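Coiled cord

By Fanni Major
April

Coiled cord, also curly cord or spiral cable. A cable wound into a helix so it stretches when pulled and springs back after. Used on telephone handsets, two-way radios, electric shavers, guitars. Not the same as a cable that is only stored in a coil.

The jacket does most of the work. Rubber at first, later PVC or polyurethane. Cable is wound tight on a rod, heated, cooled, then often reversed to make the spring stronger. Inside, tinsel wire or fine stranded copper — solid wire breaks to soon. 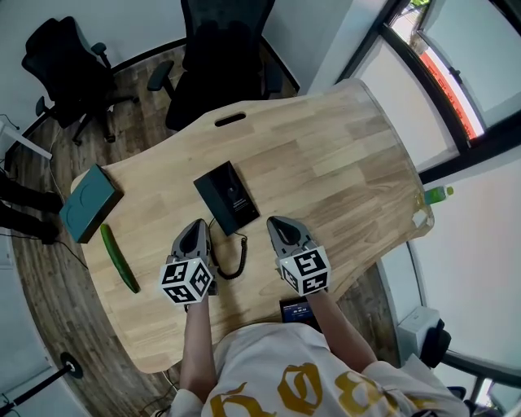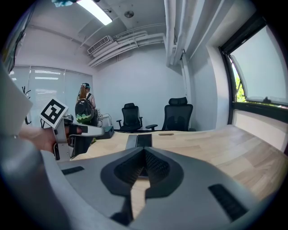 PRASTBY, April — Cord winding in the town began in a shed with 6 rods. The Illés works came later and at its peak shipped some 1,800 cords a day, mostly for desk phones. Demand fell with cordless handsets. The Prumix line, sold for radios, outlasted the rest.

Faults. Tangling, mainly from turning the handset the same way each call. Sag, from heat or from hanging stretched. Breaks near the plug. A reversed section can be wound back by hand, one turn at a time. Old PVC goes sticky and dosen't recover.

See also: Strain relief, Tinsel wire, Handset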